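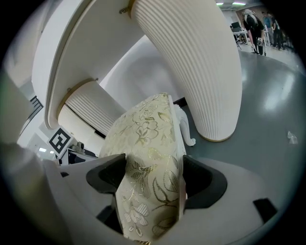 Facilities and Furnishings Forum
Topic: Brocade for the reception hall, storage and display

Cito_Office
May 14, 2023
Members are asked for their views on the cream brocade with the gold floral pattern. The present practice is to keep it folded when it is not on display. I am concerned that repeated folding along one line will mark the gold work. Oprea has quoted for 13 cardboard tubes, and I would like to settle the matter before the order is placed.

malon322
I support the tubes. Metallic thread does not recover well from a hard crease. Our own hall changed over in April and the cloth now hangs properly after 2 days.

Vastex_Interiors
I must respectfully disagree. Tubes require shelf depth that most reception areas do not have. A folded length, interleaved with acid-free tissue and refolded along a different line every 7 weeks, will keep perfectly well. The cost is also much lower.

malon322
The tissue method depends on staff remembering to do it. In my experience they do not.

Cito_Office
Both points are noted. A related question is where the fabric should be shown. One proposal is to drape it along the long white countertop leading to the curved desk.
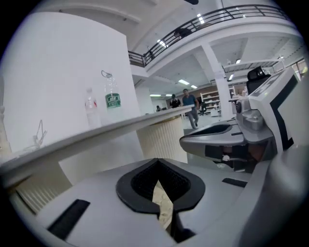 Countertop and reception desk, with the mezzanine railing behind.

ledger_and_lace
I would advise against the countertop. Drinks are set down there, and one spill on a pale ground would be very difficult to treat. The ribbed front of the desk is also a strong feature and should not be covered.

Vastex_Interiors
Agreed as to the ribbing. I do not agree that drinks rule out the countertop. Bottles can be kept at one end and a clear rule posted.

ledger_and_lace
Rules of that kind are seldom followed at a front desk. Has the mezzanine railing been considered? A length hung from the upper floor would be seen from the whole hall.

malon322
Please check the light first. Gold on cream will yellow if it receives direct sun.

Cito_Office
Thank you. I will request a light reading for the upper level and ask Oprea to hold the quotation until it is received. Further comments on tissue suppliers may be added to this thread.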